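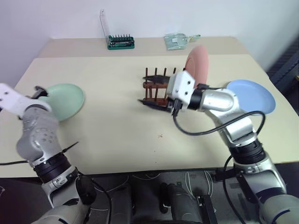

Where can I buy fresh tempeh in Kullthorpe?

Fresh tempeh is sold from the Pasier kitchen at 429 Sayce Street, at the back door, from four in the afternoon until it is finished. We also send a small quantity to the fruit shop in Vellivwood, but they keep it in the freezer, so please ask at the counter.

This question comes to our letterbox more than any other, and so this month I would like to write properly about tempeh: how we make it, how you can keep it, and what to do with it once you are home. My name is Khairul Sinaga and I have been cooking at Pasier since we opened. Some of you know me from the curry nights. I apologise in advance if I write too much on this subject.

Many people in Kullthorpe tell me that they tried tempeh once and did not like it. When I ask what kind, it is usually the vacuum block from the supermarket, cut in cubes and put directly in a stir-fry. I do not want to be rude about this product, it is convenient and I have bought it myself. But it has been heated so it can travel and stay on the shelf, and some of them become a little bitter. Fresh tempeh is softer, it smells of mushrooms and a little of nuts, and when you cut it the white part holds the beans together like a cake. My aunt could tell by pressing with her thumb whether it was ready. I still use a thermometer.

How we make it

For one home batch you will need nearly 700 grams of dried soybeans. Please buy them whole and not too old. We soak them overnight in plenty of water, and in the morning we rub them between the hands so the skins come off and float. This is the slow part. You do not have to remove every skin, but if many are left the mould cannot enter the bean well and you will have loose tempeh that falls to pieces in the pan. The radio helps.

After that the beans are boiled until they are cooked but still firm. We drain them and spread them on clean tea towels, and we wait until the surface is dry and the beans are no warmer than your hand. I cannot say this strongly enough. If the beans are wet, you get slime, and if they are hot, you kill the starter. We put in a few spoons of white vinegar, mix, then sprinkle the starter and mix again for longer than you think is necessary.

The beans go in bags with small holes, pressed flat to the thickness of two fingers, and then somewhere warm. In Indonesia this is not a difficulty. In Kullthorpe in winter it is the whole difficulty. At Pasier we have a cabinet which stays close to 31 degrees. At home I have used an oven with only the light on, and also an esky with a hot water bottle, which had to be changed at two in the morning, and I do not recommend it unless you are already awake with a baby. After half a day the tempeh begins to make its own heat, and then you should open the esky or the oven door a little. It is ready after one day and a half, more or less.

White is good. Grey or black spots near the holes are also good, this is only the spores, and it tastes a bit stronger. Pink, orange, blue, or a smell of ammonia that makes you step backwards: put it in the bin and wash everything.

Keeping it

Fresh tempeh is alive and continues to grow in your fridge, only slowly. Eat it in three or four days, or steam it for ten minutes, let it cool, and freeze it. Please do not pile up several warm packets in the fridge. They keep each other warm and the middle one will be over-ripe by the morning. And please do not eat it raw. Always cook it.

Over-ripe tempeh, if it has been made cleanly, is used in Java as a seasoning in coconut vegetable stew. It has a strong flavour, like old cheese. I made it at one of the curry nights without telling people first, and this was a mistake from my side. The bowl of rice was empty and the stew was not.

A simple way to cook it

If you have never cooked tempeh, begin with this one. It needs no special shop.

Cut the tempeh in slices as thick as a pencil. In a bowl crush two cloves of garlic with one teaspoon of ground coriander, one teaspoon of salt and a cup of water. Put the slices in for fifteen minutes and turn them once. Take them out, pat them with a towel, and fry in shallow oil on medium-high heat until they are gold on both sides. Eat at once with rice, cucumber and a chilli sauce that you like. Children will eat it with tomato sauce and I have stopped arguing about it.

For the sweet version, fry first as written, then make in another pan a sauce of sliced shallot, garlic, chilli, a spoon of brown sugar, a spoon of tamarind water and two spoons of kecap manis. When it is sticky, turn the tempeh in it. This one is very good cold in a sandwich on the next day. Check the label of your kecap manis if you are coeliac, as most of them contain wheat.

Can it be made without soy?

We are asked this often by people with allergies. Yes, the same starter will grow on chickpeas, split peas, black beans, and even on a mixture with barley. Chickpea tempeh is mild and a bit sweet, and I would say it is easier for beginners as you can buy the split ones that have no skin. Split peas cook quickly and become mush while you are answering the door, so stay beside the pot. At the back door we always have soy, and we have chickpea when there has been time. Everything is made in the same kitchen, so if your soy allergy is serious, our chickpea tempeh is not suitable for you.

Tempeh class in January

We will repeat the home tempeh class in January, upstairs at Pasier. The cost is $80, which includes lunch, your own packet to take home and incubate, and enough starter for some more batches. The lunch is completely vegan, as is everything that we cook. There are stairs and no lift, and I am sorry for this. If the stairs are a problem for you, please tell us when you book and I will arrange to teach you in the downstairs kitchen on another morning.

What to bring: an apron, a clean tea towel, and a bag or box that keeps warm for the trip home. Short fingernails are useful for the skins. We start at half past nine and finish when lunch is eaten. The 557 bus from Vellivwood stops across the road from us, and parking on Sayce Street is not easy when the market is on.

To book, write your name and phone number on the sheet inside the back door, or reply to this newsletter. You can pay on the day. If you have been to the class before and your tempeh is not working at home, you may come to the last hour without paying. Bring the failed one with you in a closed bag, and we will look at it together.

Small notices

The price of soybeans has gone up again. We have not changed the price of the large packet, but the small packet will be a little dearer from next month.

If you have clean glass jars with lids, we are glad to take them for the peanut sambal. No pickle jars please, the smell stays in the lid.

Someone has left a blue enamel pot with us after the last curry night. It has been washed and is on the shelf by the door.

The next newsletter will have the recipe for the green papaya pickle, which was promised for this one. I have not forgotten it. The quantities I have are for a very big bucket and I am still making them smaller.

Khairul Sinaga
Pasier, 429 Sayce Street, Kullthorpe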